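Ladstead 推出 Bouazza 桌面杯架与 Gerine 竖纹杯，供家庭与小型办公室使用

分享 16　评论 7

2020年7月11日，家居用品公司 Ladstead 宣布，新的 Bouazza 杯架和 Gerine 竖纹塑料杯从今天开始接受订购。两种产品可以分开购买，也可以作为一套购买。第一批准备了600套，由合作商店 Gendeck 负责销售和发货。

Bouazza 是一个放在台面上的小型杯架，用细的金属杆制作，表面是有光泽的金色。它的用法很简单：杯子洗过以后，杯口向下，放在底座里的弯杆支架上。杯子不再直接扣在台面或毛巾上，杯口下面留有空间，空气可以进去。喝水的时候，人从杯底一端拿起杯子，翻过来就可以用。

Ladstead 的产品负责人 Rocío Galindo 在介绍这个产品时说：“我们去看过很多人家里的厨房。大部分人把杯子扣在一块布上面，布很快就湿了，然后杯子里面有一种不太好的气味。有的人家里有大的沥水架，可是大的沥水架是为盘子设计的，杯子放进去会倒。我们想给杯子一个自己的位置。”

这个项目从一月开始。设计小组最初的想法是做一个木头的架子，带一个接水的盘子。做了几个样品以后，小组放弃了这个想法。接水的盘子需要经常倒，很多试用的人忘记倒，水留在里面，反而比没有盘子的时候更难清洁。后来的样品都改用金属杆，底座是开放的长方形框，下面没有盘子。放在水槽旁边的时候，建议在下面铺一块可以洗的垫子，或者直接放在水槽的沥水面上。

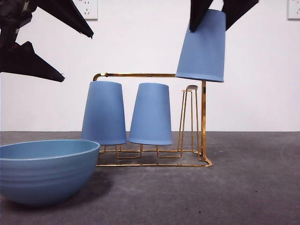

Bouazza 金色杯架与浅蓝色 Gerine 竖纹杯，杯口向下放置。

杯架的上面有一根长的横杆，横杆的右边由一根立杆支撑，左端向下弯，成为钩子的形状。设计小组对这个弯钩讨论了很长时间。早期的样品里，横杆的末端是直的，试用的人说袖子容易碰到它，擦桌子的时候手也会碰到。改成弯的形状以后，这样的意见少了很多。有的试用者还在弯钩上挂一块小的擦杯布，设计小组原来没有考虑这个用法，但是认为这样使用没有问题，只要布不太重。

立杆的旁边还有一个窄而高的部分，由几根细杆组成，越往上越窄，顶上有一个小的平片。Rocío Galindo 说，这个部分在公司里面叫做“小塔”，有的同事非常喜欢它，有的同事认为它没有必要。“我自己属于喜欢的那一边。杯架每天都在桌子上，人每天都看见它，所以它应该有一点样子。”她说。

和杯架一起推出的 Gerine 杯是塑料杯，第一个颜色为浅蓝色，表面没有强烈的反光。杯子的杯口宽，底部窄，外面有细密的竖纹。竖纹的作用首先是为了手。很多人在洗杯子的时候手上有水或者洗洁精，光滑的塑料杯容易滑下去。有了竖纹，手指比较容易拿稳。其次，竖纹让塑料表面的小划痕不那么明显，杯子用了比较长的时间以后，外观仍然可以接受。

为什么选择塑料，而没有选择玻璃或者陶瓷？Ladstead 对这个问题做了下面的说明。Gerine 杯主要考虑有小孩的家庭，以及人来人往比较多的办公室茶水间。在这样的地方，杯子掉在地上是平常的事情。公司没有说塑料杯不会坏，如果从很高的地方掉到硬的地面，它也可能裂开。但是它比较轻，裂开以后也比玻璃容易收拾。希望使用玻璃杯的顾客，也可以把自己的杯子放在 Bouazza 杯架上，条件是杯口比支架宽，而且杯子不要太重。

在颜色方面，设计小组比较过几种方案，包括白色、浅绿色和深灰色。最后选择浅蓝色，一个原因是它和金色的杆放在一起比较安静，另一个原因是茶和咖啡的痕迹在浅蓝色上面看得出来，使用者知道什么时候应该好好地洗一次。白色也有这个优点，但是试用的家庭觉得白色的塑料杯看起来像一次性的杯子。

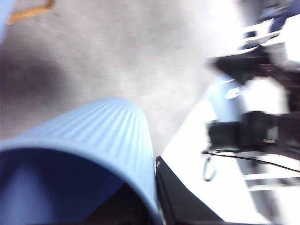
细节：浅蓝色外壁上细密的竖纹，以及弧形的边缘。

关于清洁，竖纹的缝隙不深，用普通的海绵沿着竖的方向洗就可以，不建议使用钢丝球。杯子的里面请用软的刷子或者海绵。杯架平时用湿布擦，然后用干布擦一次，这样金色的表面可以保持光泽。含有氯的清洁剂和含有研磨颗粒的清洁膏都不适合杯架。杯架请不要放进洗碗机。Gerine 杯可以放在洗碗机的上层，温度请选择60度以下。

在推出以前，Ladstead 请了16个家庭试用样品，试用的时间是七个星期。试用的家庭里有的住在很小的公寓，厨房的台面只够放一块切菜板和一个水壶；有的有比较大的厨房，但是习惯把杯子留在客厅。公司请他们把杯架放在自己觉得方便的地方，没有规定位置。结果放在水槽旁边的最多，也有家庭把它放在饮水机旁边，还有一个家庭放在孩子的书桌上，让孩子自己管理自己的水杯。

一位参加试用的母亲在反馈表里写道：“以前我每天晚上在家里各个房间找杯子。现在孩子们知道杯子应该回到架子上，虽然不是每次都做到，但是比以前好。”另一位试用者希望杯架能够折叠，方便在搬家的时候带走。Ladstead 已经把这个意见记下来，不过目前的型号不能折叠。

也有一些不太满意的意见。有的人说，第一次放杯子的时候需要看准位置，不习惯的人可能会把杯子放歪。公司的建议是，先把杯子拿到支架的正上方，然后慢慢往下放，放好以后再松手。习惯几次以后，动作就会自然。还有人希望有大一点的型号，可以放汤碗。Rocío Galindo 回答说，公司目前没有做碗架的计划。“我们是一个小的团队，我们想先把杯架做好。碗的形状差别很大，如果我们急着做，一定做得不好。”

对于小型办公室，Ladstead 建议把杯架放在茶水间里大家都容易看到的高度，并且在杯子的底部贴上名字。杯子扣着放的时候，底部朝上，名字正好可以读到。公司自己的办公室从春天开始就用这个方法，拿错杯子的情况减少了，早上的茶水间也比以前整齐。

包装方面，杯架和杯子放在同一个纸盒里，盒子里面用纸做的隔板把它们分开，没有使用泡沫。收到货以后，请先把杯架平放在桌面上，检查底座是否平稳。如果在运输中有杆子弯了，请不要自己用力把它掰直，因为表面的金色可能会受到损伤，请联系 Gendeck 更换。杯子在第一次使用以前，请用温水和少量洗洁精洗一次。

订购与售后

顾客可以在 Gendeck 的商店和网上商店订购整套产品，也可以单独订购杯架或者杯子。单独订购的杯子不带杯架，以后需要杯架的时候可以再补买。收到货以后60天以内，没有使用过的产品可以退回，请保留原来的纸盒。办公室或者学校如果需要比较多的数量，请先与 Gendeck 联系，确认供货的时间。

第一批产品全部是金色杯架和浅蓝色杯子。其他颜色是否生产，Ladstead 会在看过顾客的意见以后决定，到时另行通知。

关于 Ladstead

Ladstead 设计和生产厨房与茶水间使用的小型收纳用品。公司的产品以台面用品为主，包括杯架、抹布架和调料托盘。产品的设计和样品试用由公司自己的小组完成，零售和售后服务由 Gendeck 负责。

媒体联系

Ladstead 产品部，Rocío Galindo。需要样品或者高清图片的媒体，请在邮件里写明媒体名称、收件地址和计划发表的时间。样品在拍摄以后请寄回，邮费由 Ladstead 承担。

60 次分享　7 条评论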